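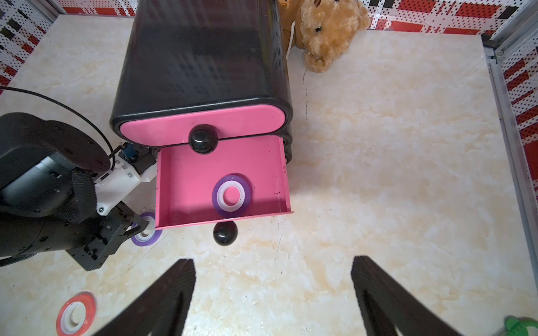

Projet de fin de semestre : le petit rangement à tiroirs
Dwayne Escobedo et Dolores Wojcik

2. Problème de départ

Notre hypothèse était qu'un petit meuble à deux tiroirs suffit à ranger le matériel de bureau d'un étudiant. Après 4 semaines d'essai en janvier, nous en sommes moins sûrs.

Le tiroir du bas, rose et peu profond, accepte sans peine un rouleau de ruban adhésif violet posé à plat. Pour le reste, c'est discutable. L'agrafeuse de Dolores n'entrait qu'en biais, et les boutons ronds obligent à tirer bien au centre.

3. Enquête

Sur 19 camarades interrogés, la plupart se disent « mieux organisés » avec des tiroirs. Nous nous méfions de cette réponse : la question était mal posée (elle contenait déjà le mot « organisé ») et personne n'a accepté qu'on vérifie son bureau.

4. Limites

Un seul modèle testé, pas de groupe témoin. La comparaison avec la boîte Kastow, prévue au départ, reste à faire.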